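3. How the households were recruited, and what they told us about keeping small things

I should say up front that I never planned to write a paper about shelves. Anika Bellamy and I set out to study how people in Wiltness decide what to throw away when they move to a smaller place, and the shelves sort of took over. In nearly every home we visited there was one spot, usually near a door or above a radiator, where the little objects lived. Souvenirs, toys from cereal boxes, a chipped egg cup full of buttons. People who had given away a piano without blinking would get up from the sofa to show us a plastic horse!

We ended up with 351 diary entries from 38 households, written over 11 weeks. Everybody got the same paper booklet and the same prompt each evening: what did you handle today that you don't need? I loved reading these (Anika says I read them too slowly, and she's right).

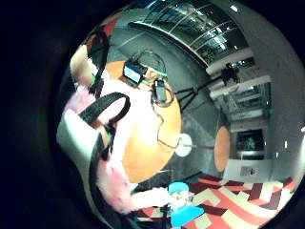
The entries were messier than our pilot in Stundov had led us to expect. There, people wrote one or two lines and stuck to the prompt. In Wiltness they wandered off into family history, arguments about who broke what, and in one case a recipe for plum jam. I decided to keep all of it in. Ellery (2.4 above has the details on this street and its housing) was the wordiest part of town by a long way, maybe because so many of the people there had already moved once and had their stories ready.

We coded each entry for three things: who the object came from, where it was kept, and whether the writer said they would take it along to the next home. The first was easy. The second gave us trouble, as "in the kitchen" can mean a locked cabinet or the bottom of a fruit bowl.

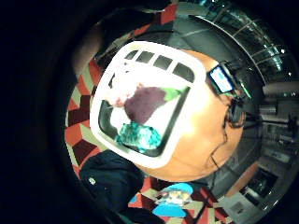

What surprised me most was how little money had to do with it. The objects people planned to keep were mostly worth nothing, and they knew it and said so quite cheerfully. "It's ugly and it's coming with me," one retired bus driver wrote about a souvenir ashtray. We had gone in with the idea that price would matter at least a bit – our whole first coding sheet was built on it – and we had to scrap that sheet in June.

Handling mattered a lot more. Things that got picked up, dusted or moved from one place to another showed up again and again in the "taking it" pile. Things behind glass didn't do nearly as well. I can't say which way that runs. Maybe we touch what we love, or maybe we get fond of whatever our hands keep landing on.

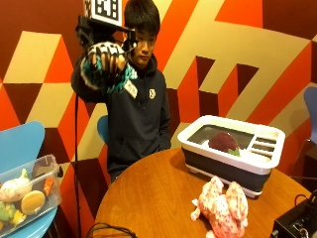
Figure 3. Handling and looking.

Cauã Rocha, who read an early draft, thinks I'm leaning too hard on the word "handling," and I take the point. A diary only catches the touching that people remember at the end of the day. For that reason we also did follow-up interviews, 60 minutes each, mostly on Saturday mornings when the Plokimham bus was running and I could get there and back. Those are covered in section 4, along with the four households that dropped out partway and the one that came back in.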